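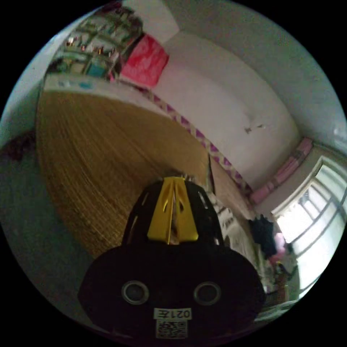 4. Comparing finger sets on bedding and other soft goods

This section covers the side-by-side trial of the Burkdale and Cabrera finger sets on the hand-held gripper. It assumes that the gripper has been assembled as in Section 2 and that the wide-angle camera has passed the focus check in Section 3. Trials on rigid objects are covered in Section 5 and use a different scoring sheet.

Both finger sets fit the same rails. They differ in the pad compound and in the stiffness of the ribs. The Cabrera set closes more softly and holds thin fabric with less trigger force. The Burkdale set is stiffer and is usually the better choice for woven mats, thick seams and anything with a bound edge. The trial exists to find out where the changeover lies for your own materials.

4.1 What you need

One hand-held gripper with charged battery
One Burkdale finger set and one Cabrera finger set, both unused or with equal wear
Natura controller, or a laptop running the Natura logger
Lint-free cloth
Hex key supplied with the gripper
A bed or low table that can be reached from at least one long side
The fabrics and mats to be tested
Scoring sheet (Appendix B)

Caution: Do not compare a new finger set with a worn one. Pad wear changes the result on thin sheets more than the choice of compound does.

4.2 Preparing the surface

1. Lay the base sheet first and pull it flat to the edge of the bed.

2. Place the woven mat on top. Keep one edge of the mat away from the wall so that a finger can get under it.

3. Put the loose fabric on the near half of the bed. Leave it bunched for the pick trials. Smooth it out for the edge trials.

4. Open the curtains fully or close them fully. Do not change them until both finger sets have been run.

Note: A window behind the bed will wash out part of the camera view. This is acceptable as long as the fingertips stay readable against the fabric through the whole closure. If they do not, turn your body until the window moves to the side of the view and repeat the check.

Note: Patterned bedding is allowed. Zigzag and stripe patterns can be useful when you review the recording, as slip shows up clearly against them. Use the same piece for both finger sets.

4.3 Preparing the gripper

1. Switch the gripper off.

2. Wipe the two round openings in the body plate with the cloth. Do not use alcohol.

3. Check that the identification label and the square code below it are clean and fully stuck down. Copy the unit number onto the scoring sheet from the label itself and never from a recording. Some camera settings deliver a mirrored image, and numbers taken from it have been entered wrong.

4. Fit the first finger set. Tighten each screw until it stops, then back it off by an eighth of a turn and tighten again.

5. Move the fingers by hand through the full travel. They should meet along the whole length of the pads. If they touch at the tips first, loosen the screws and reseat both fingers.

6. Switch the gripper on and open the Natura logger. Choose Fingers, then the name of the set you have fitted.

7. Hold the trigger released. The logger should show an opening of 80 mm. If it shows any other value, run the zero routine in Section 2.6.

Caution: Keep your free hand clear of the fingers during the zero routine. The controller does not detect skin contact.

4.4 Running the trial

A full comparison is 288 closures, split evenly between the two finger sets. Divide the work into blocks and change over after each block. Do not run all closures of one set before starting the other – the operator gets better with practice, and the second set gains from it.

1. Hold the gripper so that the fingers point forward and slightly down. Start with the body well back from the fabric.

2. Approach in one movement. Stop when the fingertips press lightly into the material.

3. Close at an even speed. The logger shows a green bar while the speed is within limits.

4. Lift to the height of your elbow and hold until the logger marks the end of the hold.

5. Lower the fabric and open the fingers.

6. Enter the score: 2 for a clean hold, 1 for a hold with visible slip, 0 for a drop or a missed grasp.

7. Reset the fabric and repeat.

If a second person is taking part, that person works from the far side or the end of the bed and handles the resets. The second person should wear work gloves when mats are in use, as split fibers can catch the skin. Agree on a spoken signal before each closure.

Caution: The second person's hands must be off the material before the trigger is pulled. A closure made while someone is still holding the fabric does not count and must be marked as void.
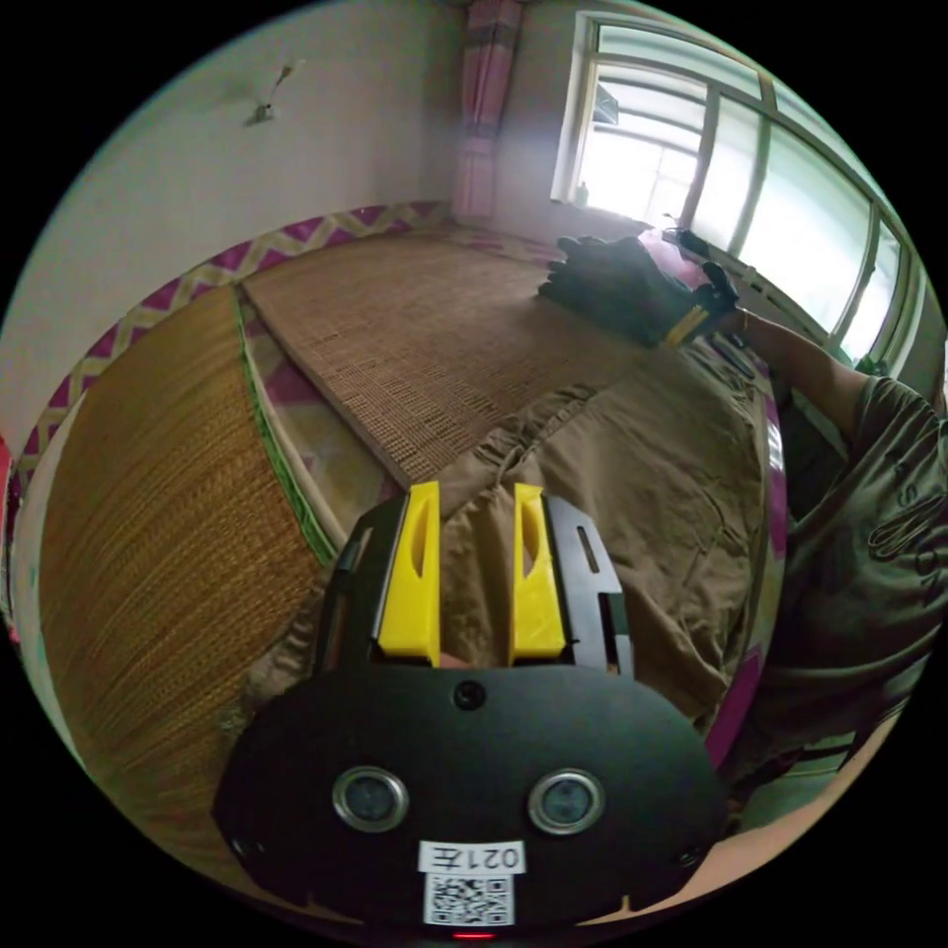
Ermanno Fontana: I'd add a line on drag. When the bunched sheet sits right up against the fingers, the Cabrera set takes two layers nearly every time and the Burkdale set pushes the first fold away. If the sheet then scores 2 for both, the sheet hasn't told you much. I have started writing the number of layers beside the score.

The remark has been taken up in Appendix B. The column headed Layers is optional for sheets and covers. It is required for anything folded before the trial. Leave it blank for mats.

4.5 Edge trials on woven mats

Woven mats need a separate block. The fingers have to slide under the edge, and neither set does this well from directly above.

1. Turn the gripper so that one finger is below the other.

2. Bring the lower finger to the edge with the pad facing up. Keep it in contact with the sheet.

3. Push forward until the edge of the mat has passed the first rib of the finger.

4. Close, and lift only the edge.

Note: Cloth binding along the edge of a mat changes the result. Test bound edges and bare edges as separate materials, even if they belong to the same mat.

Note: With ribbed mats, record whether you approached along the ribs or across them. Results from the two directions cannot be merged.

If the lower finger digs into the sheet, lower the rear of the gripper a little. If it rides over the mat, the angle is already too flat. With the Cabrera set the usable range of angles is narrow, and a few practice closures should be made before the block is started. Practice closures are not scored.

4.6 Camera and delay check

Run this check after every change of fingers.

1. Close the fingers fully three times on nothing, with a short pause between closures.

2. Stop the recording and open it in the logger.

3. Find the first image in which the pads touch. Read the position trace at the same point.

4. The difference must not be greater than 80 ms. If it is, restart the logger and repeat from step 1.

A larger delay does not affect the scores on the sheet, which are entered by hand. It does make the recording useless for slip timing. If the blocks are intended only for scoring, the check can be left out, but write this on the sheet.

4.7 Reading the results

Compare the totals for each material separately. A single total across all materials hides the differences the trial is meant to show, and it rewards whichever set does well on the material you happened to test most.

If the two sets are within a few points of each other on a material, look at the ones. A set with many holds scored 1 will normally start dropping fabric as the pads wear. A set with mostly twos and a few zeros is more often being aimed badly, and a second operator may get a different figure.

Slip at the start of the lift: trigger not fully closed, or pads dusty. Wipe the pads and repeat the block.

Slip during the hold: material too heavy for the set. Try the stiffer fingers.

Fabric stays on the pad after opening: static, or a thread caught between the ribs. Switch off before removing threads.

Fingers stop before meeting: fabric folded into the rail. Switch off, remove the fingers and clear the rail as in Section 2.9.

Position trace jumps while the fingers are still: loose cable at the controller end.

Save the recordings under the unit number and the name of the finger set. Remove the fingers before putting the gripper back in its case, and store both sets flat.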